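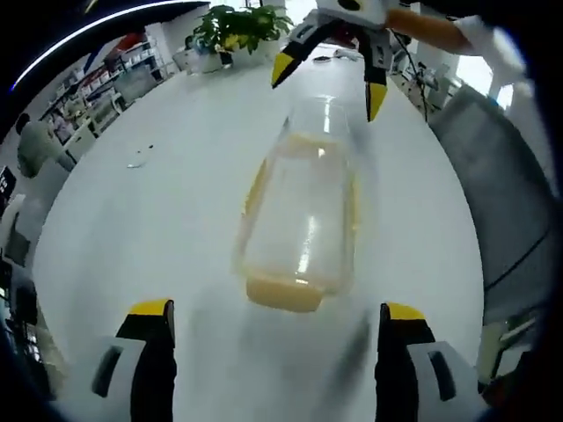
3.2 Second-stage breathing effort

The second stage delivers gas to the diver only when the pressure inside its case falls below that of the surrounding water. The size of this fall, known as the cracking pressure, depends mainly on the spring load and on the position of the case in relation to the diver's lungs. We tested two second stages, the Drolla and the Tilonden, both fitted to the same first stage so that supply pressure did not differ between them.

Tests were carried out at the Karkside tank over one week in April. Each second stage was attached to a breathing machine and held in 4 positions: upright, face down, face up and on the right side. The water was fresh and was not heated. A run ended when the cylinder had been drained to the reserve mark, and the spring was then reset to the maker's setting by Honorato.

In total 678 runs were kept for analysis. Runs in which the mouthpiece leaked were dropped and repeated on the following Monday. Nearly 3,000 breaths from the kept runs were marked by hand, and the remainder were marked by the method set out in Section 2.4.

Fig. 3. Cracking pressure by position for the two second stages. Bars show the middle half of all runs.

As Fig. 3 shows, both units needed the most effort in the face-up position. The Tilonden was the easier of the two when upright, but the difference was small and was not found when the unit lay on its side. Free flow occurred only with the Drolla, always face down, and stopped when the spring was tightened by half a turn.

These results agree in part with the earlier Holanda trials, which used salt water and an older pattern of diaphragm. We did not test either unit with a worn valve seat, and the values given should not be applied to equipment that is overdue for service.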